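Cookie notice: This site uses cookies to remember your place in the book. By reading on you accept them. Accept | Manage preferences

Print this chapter | E-mail this chapter to a colleague

Chapter 2

The Open Day

How to look at a machine that has been told to expect you

Most people meet their first working robot on an open day. There is a banner, a table of biscuits, a queue for lanyards and a person in a clean polo shirt who says that we are welcome to ask anything. The robot is somewhere behind a rope. By the time the group reaches it, everyone has a hot drink and no free hand to write with, and the host begins talking at the same moment as the machine begins moving. The visitor goes home with a tote bag and the firm belief that the thing was either astonishing or a bit slow, depending largely on the biscuits.

This chapter is meant to improve on that. Chapter 1 dealt with what a robot is made of, and we shall lean on it here: joints, links, grippers, controllers, the difference between an arm that is following a recorded path and one that is working out its path as it goes. The present chapter is concerned with watching. It takes one visit as its main thread, the autumn open day at the Lerley site of Willano, a medium-sized firm that sells sorting and tidying systems to warehouses and, lately, to anyone else who will have them. I went in November, in the rain, with a group of first-year students and a notebook that got wet.

2.1 Arriving

The invitation said ten o'clock. The demonstration began at twenty to eleven, and those 40 minutes were the most useful of the morning, although they were not on the programme. A machine being got ready tells you a good deal more than a machine performing. Someone was crouched at a keyboard. Someone else was moving a bin a finger's width to the left, stepping back, looking at it, and moving it a finger's width to the right again. A third person was asked by a student what was wrong and replied that nothing was wrong, in the voice people use on trains.

If you are ever given the choice between arriving early and arriving on time, arrive early. Stand where you are not in the way. Write down every adjustment you see made by hand, however small. A system that needs its bin placed exactly so is a system with an opinion about where bins should be, and you will want to know how strong that opinion is. It may be that the controller holds a fixed position for the bin and simply goes there. It may be that a camera finds the bin each time and the fussing is only nerves. You cannot tell which by watching the fussing, but you can ask, and you will ask a much better question for having seen it.

The students, it should be said, spent this period photographing the coffee machine, which had a touch screen.

2.2 The tour

Willano runs its open day in two halves. The first is a tour of the building, conducted at the pace of somebody who has to be back at reception by eleven-thirty. We saw a row of desks. We saw a corridor with framed certificates. We saw, through a window, a large conveyor line called Orden, which was switched off for cleaning and which we were told was very impressive when it was on. I have no reason to doubt it.

A board beside the window gave the results of Orden's last long trial: 3,010 items presented, 2,949 placed in the correct bin. The host read these numbers out twice and then moved us along. Let us stay with them a little longer than he did.

The difference is 61. Put as a rate, the line was right very nearly 98 times in every hundred, and that sounds like a good school report. Whether it is good depends on matters the board did not mention. What happened to the 61? An item dropped on the floor, an item put in the wrong bin and an item left where it was are three different troubles for the person who has to deal with them. The first makes a mess, the second makes a false record and the third merely makes a delay. A warehouse manager might put up with all 61 as delays and be ruined by half as many false records. Then there is the question of what was presented. Boxes of one size in good light are kindly objects. Socks are not.

We shall return to this trial in Section 2.6, where you will be asked to design a better board.

2.3 The demonstration

The second half took place in a room at the back, warm and rather too small, where Willano keeps the benches it uses for development work. This is the part people come for. The system shown was Kwak, a project for handling small household things: soft toys, bits of clothing, odds and ends, all the objects that refuse to hold their shape while you think about them. The name stands for something, but the two people I asked gave me different answers and I have decided to leave them to sort it out between themselves.

Development benches have a look of their own, and it is seldom the look of the brochure. The brochure shows white floors and blue light. A bench shows you what was needed that week, held on with whatever was in the drawer, and its cables go where the cables have to go.

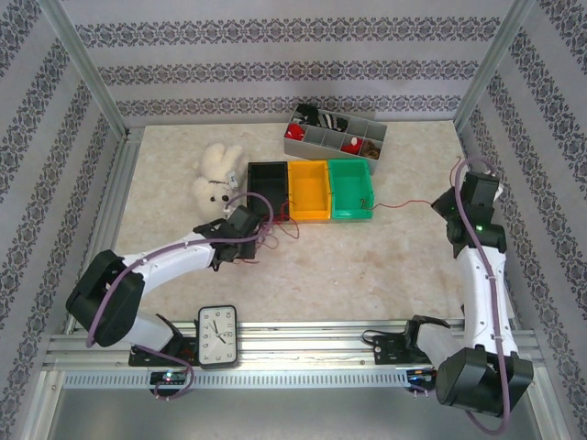
Nobody had warned the students about the waiting. An arm of this kind does not hurry. It moves to a place, settles, considers the matter and moves again, and a watcher used to films will have looked at a phone by the third pause. Resist this. The pauses are worth as much as the movements, and they should go down in your notes with equal care. Ask what is happening in each. Sometimes a camera image is being processed. Sometimes a person at the side is deciding whether to let the machine go on. Sometimes the pause has been put in on purpose, so that visitors can keep up, and the host will admit it quite cheerfully if you ask while he is eating.

The greatest single source of confusion at any demonstration is the question of who is driving. An arm may be steered by a person, move for move, from a set of controls. It may be playing back a movement that was recorded before you came. It may be choosing its own movements from what its sensors report. Or it may do a bit of each, with a person stepping in at the hard parts. From behind the rope these can look exactly alike. A skilled operator makes an arm look clever, and a clever controller on a bad day makes an arm look as though it is being worked by somebody's nephew.

So ask. The question is perfectly polite and takes five words: who is moving it now? The last word matters. "Is it automatic?" invites a yes that may cover a great deal of ground. "Now" pins the answer to the movement in front of you, and you may ask again a minute later and get another answer without anyone having told a fib.

2.4 Things to ask, and how to ask them

Hosts at open days are tired, and many of them have been lent to the event from real work they would like to get back to. They are also, nearly always, proud of what they have made. A question that shows you have been watching will get you more than one that shows you have been reading. The following did well at Lerley.

Which object do you like least? Every team has one. The Kwak team groaned together at this, and we learned more about soft things and grippers in the next few minutes than in the whole of the slide show.

What did you change last? The answer is often a bracket, a lamp or a line of settings, and it tells you where the trouble currently lives.

How long does it take to set up again after somebody knocks the bench? The polo shirt looked at the bench. The person at the keyboard looked at the polo shirt.

What would you not let us touch? This one is partly for your own safety. It also shows you which parts of the set-up are measured and which are simply standing there.

Questions that did badly included "will it take our jobs?", which has a prepared answer, and "can it make tea?", which has several.

2.5 Writing it down

Notes made at a demonstration should be kept in two columns. In the left, put what you saw. In the right, put what you were told. The rule sounds childish and is broken within minutes by almost everyone, the present author included. My own left-hand column from Lerley contains the entry "gripper senses the fabric". I saw no such thing. I saw a gripper close and was told that it senses the fabric, and somewhere between my ear and my pencil the one turned into the other.

Try the following on your next visit. Before you leave the building, go through the left-hand column and strike out every verb that belongs to a mind: knows, decides, recognises, wants, tries. Replace each with a plain verb of movement or stopping. "It decided to try again" becomes "it opened, rose, came down and closed a second time". The new sentence is longer and duller, and you can argue from it. Your struck-out verbs may well be true, but they belong in the other column until you have found some evidence for them.

Time each attempt if you are allowed to. Time the resets as well, meaning the stretch in which a human being puts everything back where it was so that the machine can have another go. Resets are the housework of robotics and are left out of reports for much the same reasons that housework is left out of biographies. A cycle that takes the machine a minute and the human two is a perfectly respectable piece of research. As a product, it is a person with an expensive hobby.

Lastly, note what you could not see. A wall, a rope or the back of a taller student may have stood between you and half the action. Write "view blocked" and leave the gap as a gap.

Before going on

Readers with a visit already booked should skip to the checklist in Section 2.7 and come back afterwards. Everyone else should first read Section 2.6, for which you will need a ruler, the two numbers from the Orden board, and a fair supply of socks.

Continue to Section 2.6: A Better Board

Print this chapter | E-mail this chapter to a colleague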